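Shared Workshops Should Keep the Slow Jobs

The Vinstead workshop has 25 members and one robot arm, and since June the members have disagreed about what the arm is for. One group wishes to show it to visitors. The other wishes to give it the sorting of small parts, a task that occupies much of every Friday evening. This association supports the second group.

A home or shared build is often judged by its most impressive minute. We consider that a poor measure. The Stemau project logged 421 attempts at picking up parts before its builders changed a single line of the control program, and the log has been more useful to other workshops than any demonstration they have given. The Nonotby group published only its successes, and its design has been copied by no one we know of.

Sorting gears and nuts is suitable work for an amateur machine. The parts are cheap, the errors are easy to see, and a dropped gear harms nothing. Members who write the program also learn where the emergency stop is and who may reset it.

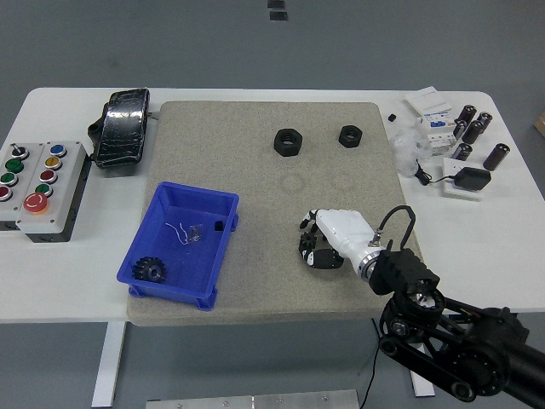
The hand at a black gear on the work mat, with the blue parts bin to the left.

We therefore ask that Vinstead reserve 3 evenings a month for this work and that the log be open to all members, failed attempts included. Visitors may attend on those evenings and watch whatever is being done.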